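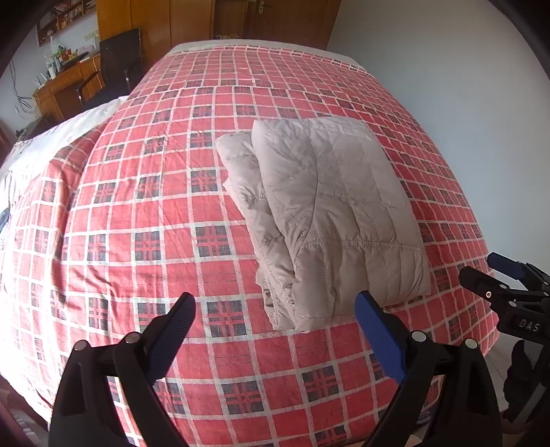 Putting Winter Coats Away for the Season

By the end of March 2020 most of us will have worn a heavy coat for the last time until fall. Coats that go into the closet straight off the hook tend to come out in poor shape. Stains darken, filling clumps, and moths find the wool. An afternoon of work now prevents most of that.

The Mekar Tenants' Newsletter gets more questions about clothes storage than about anything except parking. The notes below cover the ones that come up every year.

Wash before you store

Body oil and food spots that you can't see in spring will show up as yellow marks by fall. They also attract insects. Wash or dry-clean everything, including the coat you only wore twice.

Empty the pockets first, and close all zippers and snaps. Read the care label. Most down jackets can be washed at home in a front-loading machine on a gentle cycle with cool water and a small amount of mild soap. Skip the fabric softener, which coats the feathers and makes them lie flat. Run a second rinse.

The top-loaders in the Doltelura Street laundry room have a center post that can tear the stitching on a quilted coat. Use the two front-loaders by the window instead.

Dry it longer than you think

Down holds water for a long time. A jacket can feel dry on the outside while the filling is still damp, and a damp jacket packed in a closed bin will smell of mildew in a few weeks. Dry on low heat with two or three clean tennis balls, stopping every 30 minutes to break up clumps by hand. Plan on several rounds for a thick coat. After that, leave it out in the room overnight.

Wool should never go in the dryer. Lay it on a towel, pull it back into shape, and turn it once.

Fold loosely or hang

A light down jacket can be folded for the summer as long as nothing heavy sits on top of it. Lay it face down on the bed, bring the sleeves in across the back, and fold up from the hem. Press out only as much air as you need to. The vacuum bags sold for this purpose save a lot of room, but months of hard pressure can break the feathers, and some jackets never get their full loft back. We would keep those bags for spare blankets and polyester comforters.

Long wool coats are better on wide hangers. Wire hangers leave bumps in the shoulders. If you have the closet space, leave a little room between coats so that air can move. 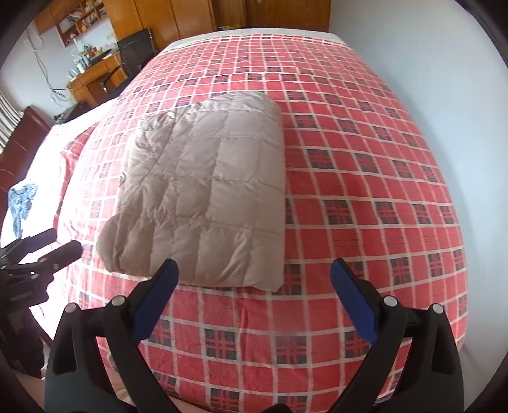 Choosing a container

Cotton bags and lidded cloth boxes work well for down and wool. Plastic bins are fine if everything inside is fully dry. Cardboard is the weakest choice, especially in a basement, as it takes in moisture and the glue can draw insects.

Anozie Hardware on the corner has cloth storage boxes on the back wall, next to the shelf liners. Measure your shelf before you go. The larger size is too deep for the standard closets in the older units.

Cedar and mothballs

Cedar blocks smell pleasant and may help a little in a tight container. They won't get rid of moths that are already there. Sand them lightly once a year to bring the scent back.

Please don't use mothballs in your unit or in the shared storage cages. The fumes travel through the vents, and they are harmful to children and pets. If you see small webs or bare patches on wool, put the item in a sealed bag and freeze it for several days, then vacuum the closet floor and the corners of the shelves.

Storage cages

Cages must be kept locked, and nothing may be stacked within 18 inches of the sprinkler heads. Keep bins up off the floor on a pallet or a low shelf. The east end took in water last June, and a number of boxes sitting directly on the concrete were ruined.

Coats you won't wear again

The Susus clothing closet takes clean coats in all sizes through the end of the month. Children's sizes are needed most - last winter the closet gave out 228 coats and ran short of small ones early. Coats should have working zippers. Leave them in a tied bag in the bin by the mail room, with the size written on a piece of tape.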